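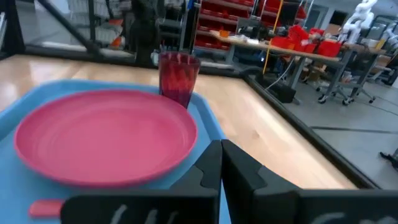

Nineteen years of school dinners: an interview with Menaka Wijesinghe

Posted May 16, 2021
Words by Iason Sotiropoulos

Menaka Wijesinghe left the kitchen at Trellthorpe Primary in April. She had been the cook there for 19 years, and before that she worked in a bakery on the other side of town. We spoke at her house, at the kitchen table, with the back door open and the radio on low in the next room.

She started at the school as a dinner lady on short hours. "I did the wiping down and the pouring of water. I wasn't allowed near the ovens. Then the cook hurt her back and they asked who could make pastry, and I put my hand up."

The school had 116 children on the roll at the time and most of them stayed for dinner. The kitchen had one large oven, one small one that ran too hot, and a serving hatch with a shutter that stuck. She says the small oven was never replaced. "You put the crumble in it and you stood there. You couldn't go and do something else."

Her day began with the bread. She made it on site until a new contract came in and the rolls started arriving in bags from Lerkine, the firm that took over supplies for several schools in the area. I asked whether she minded. "I minded the first week. After that I had an extra hour and I used it for soup. They were decent rolls. A bit sweet."

The menu ran over 4 weeks and then went back to the beginning. Roast on the same day each week, fish at the end. Menaka was allowed to change one meal in each cycle, and she used it to bring in a dhal, made mild, with rice and a spoonful of yoghurt. For the first few times a lot of it came back.

"Children eat what the child next to them eats," she says. "So I asked the older ones to come in first that day. There were two or three of them who liked it from home. The little ones came in and saw them eating. It took most of a year, but by the end I had to make extra."

Other dishes never caught on. She lists a bean bake, a beetroot cake and anything with visible mushroom. Cabbage was fine if it was shredded and cooked quickly in butter. Carrots were better raw. Peas, she says, needed no help.

Chaminda Khondokar worked beside her for most of those years and has now taken over as cook. He told me by phone that the thing he learned from her was portions. "Menaka gave a small plate and then seconds. I used to fill the plate up, and they would look at it and stop. If they come back to the hatch and ask, they eat it."

Menaka agrees with this but says she got it from her mother, who fed six people on very little and never put a large helping in front of anyone.

We talked about allergies, which take up far more of a cook's time than they once did. When she began there was a note taped to the fridge with two names on it. By the time she left there was a folder, a separate worktop and a form for every new starter. "That's as it should be. I did find it hard at first, the paperwork. Sewwandi in the office sat with me and we did it together until I had it straight." Sewwandi Siriwardena still keeps the folder.

The last year was a strange one. For several weeks the kitchen cooked for fewer than 40 children, and the tables in the hall were spread out so far that Menaka could hear her own shoes. She sent packed lunches to families at home as well. "Sandwich, fruit, a piece of something I'd baked. I didn't like not seeing who ate what."

I asked what she cooks for herself now. Eggs, mostly, and a fish curry when her sister visits. She still makes too much rice. There is a flapjack she made every winter at the school, with dried apricots and a little ginger, and neighbours have started asking for it.

She has been back to Trellthorpe once, to return her keys. Chaminda was making the crumble. "He was standing by the small oven," she says. "I said hello and let him get on."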